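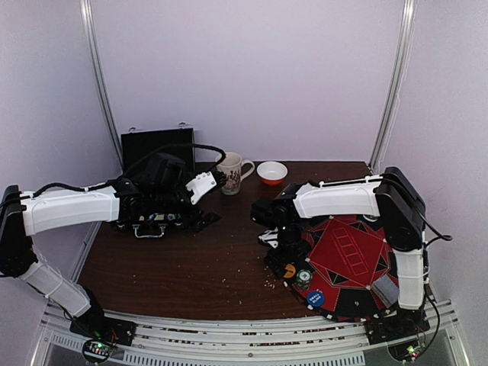
Preparing a mixed-genre manuscript for the Arnaud Reading Series requires the author to settle the order of the pieces before any formatting is done. A collection that contains stories, poems and personal essays can be arranged in many ways, and the arrangement is difficult to judge on a screen. Authors are advised to print the first page of every piece and lay the pages out by hand. A dark brown wood-grain tabletop makes white paper easy to see and to move. A floor or a pinboard will also serve.

This guide is issued by the Briltness Center for Writing and applies to manuscripts submitted to the Arnaud series and to the Pidness Prize for a first collection. It was last revised on 07/04/2019. Earlier versions should be discarded.

Before you begin

Gather the final draft of each piece. Pieces still under revision may be included in the layout, but mark them clearly so that their length is not mistaken for final. You will also need a pencil and a list of any previous publications, with the title of the journal and the year of each.

A manuscript may not exceed 200 pages, including front matter. There is no minimum for the Arnaud series. The Pidness Prize requires at least 17 separate pieces, and a sequence of linked poems counts as one piece.

Step 1. Write a label for each piece

On the first page of each piece, write in pencil the genre, the number of pages, the narrator or speaker, and the period in which the piece is set. Keep each label to a single line. Where a poem has no clear speaker or setting, leave that part blank.

Step 2. Choose the opening and the closing piece

Set these two pages down first. The opening piece should introduce the voice and the concerns of the book without depending on anything that follows it. It need not be the earliest piece written. Many authors place a short essay or a poem first and hold the longest story until the reader is familiar with the setting.

The closing piece deserves equal care. Avoid ending with a piece that was added late to reach the required count — readers for the series notice this often.

Step 3. Divide the remaining pieces into sections

Most collections of this kind work well with 4 sections or fewer. Sections may follow a family, a place, a span of years or a recurring image. Division strictly by genre is permitted, but it tends to separate poems from the stories that share their material. If a poem and an essay treat the same event, consider placing one directly after the other and reading them in both orders.
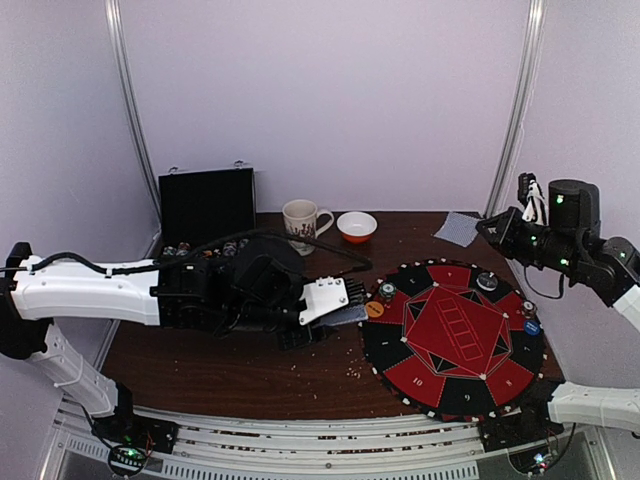 Once the sections are in place, read only the last paragraph or stanza of each piece together with the opening lines of the next. Abrupt changes of tone are acceptable where they are intended. Two consecutive pieces that close on the same gesture are usually better separated. Record the order in pencil on the back of each page before gathering the pages, and number the sheets again if the order changes.

Step 4. Prepare the front matter

The front matter consists of a title page, a table of contents and an acknowledgments page. Section titles appear in the table of contents in capital letters. List previous publications in alphabetical order by journal, and note any piece whose title has changed since it first appeared.

Manuscripts for the Pidness Prize are read without names. Remove the author's name from the title page and from all running headers, and submit the acknowledgments page as a separate file.

Step 5. Format and submit

Use a standard 12-point typeface. Prose is double-spaced; poetry is single-spaced, with no more than one poem to a page. Begin every piece on a new page and number the pages continuously from the first page of the first piece.

Electronic submissions are made through the Ferulero portal, which opens in February. Select form 423 for a mixed-genre collection. Poetry-only manuscripts use a different form and will be returned if they are entered under this one. The portal accepts one main file per author, and a replacement may be uploaded at any time before the closing date. Keep the confirmation number, as it is needed for all later inquiries.

Paper manuscripts are accepted for the Arnaud series only. They should be unbound, held with a single clip, and accompanied by a printed copy of the form.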